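5. Folding hand towels on the padded mat

This section covers hand towels and small bath towels, including the children's range. For bath sheets and robes, go to section 6. Flannels are folded by hand in quarters and need no mat.

5.1 Before you start

Towels must be fully dry. A towel that still feels cool at the hem goes back in the Darden dryer on the short programme.

Check the care label against the list on the inside cover. Striped towels in the Le Goff range are stock number 1206; the plain ones are 815. Both fold the same way but go on different shelves, so keep the piles apart from the start.

Wipe the table and let it dry before putting anything down. Smooth the padded mat with the flat of your hand. Small ripples near the edges do no harm, but a ridge in the middle will show up as a crease in the towel.

5.2 The finished fold

A finished hand towel is a thick, layered rectangle with the folded edge towards you and no loose corners.
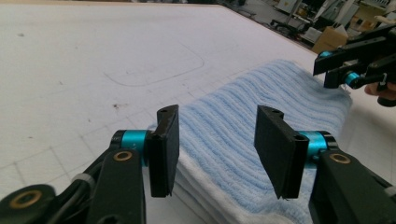

Figure 5-1. Folded towel, ribbed side up, with the layers showing at the near edge.

Note: Ribbed terry holds a fold well but springs up a little when let go. Press once along the folded edge. Do not press the whole towel, as this flattens the pile.

5.3 Laying out

1. Take one towel from the basket. Shake it once, holding both corners of a short side.

2. Lay it lengthwise on the mat with the long side running away from you.

3. Turn the towel so that any embroidery is at the end nearest you.

4. Pull out the sewn-in tag if it has tucked itself under. It may hang over the edge of the table at this stage.

5. Take hold of the two far corners and draw them gently apart until the top edge is straight. The raised stripes are a good guide – if they run straight from end to end, the towel is square.

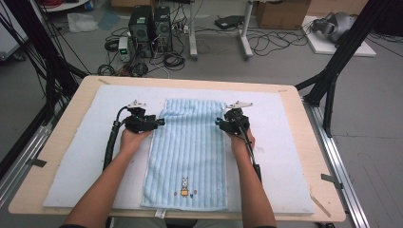 Figure 5-2. Towel laid lengthwise on the mat, rabbit motif at the near end.

Caution: Do not pull on the embroidery or on the tag. Both will pucker the cloth, and it does not iron out.

5.4 Folding

6. Bring the far corners towards you and lay them level with the near edge. The towel is now half its length.

7. Smooth from the fold towards the near edge, using the flat of the hand. Start again from step 2 if the two short edges are more than a finger's width apart.

8. Fold the same way a second time.
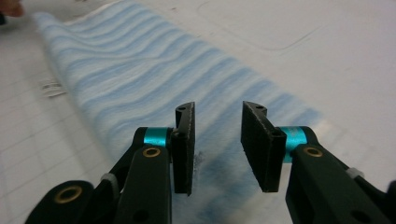
9. Give the towel a half turn so that the last fold faces you, then press along it once.

10. Tuck the tag between the layers.

If the stripes look wavy once the towel is flat, the cloth has usually been stretched in the wash. Ease it straight as far as it will go and carry on. Towels that will not lie square after two tries go in the Uvo tray for Tiruwork Berhe, who sorts them on Thursday morning.

5.5 Stacking

Stack with all the folded edges facing the same way. The Wavport trolley takes a pile of about 47 cm on each shelf; anything higher tends to lean when the trolley is moved. Put ribbed towels at the bottom and smooth ones on top.

Fill in form 302 when the trolley is full and leave it under the top towel, with the stock number showing.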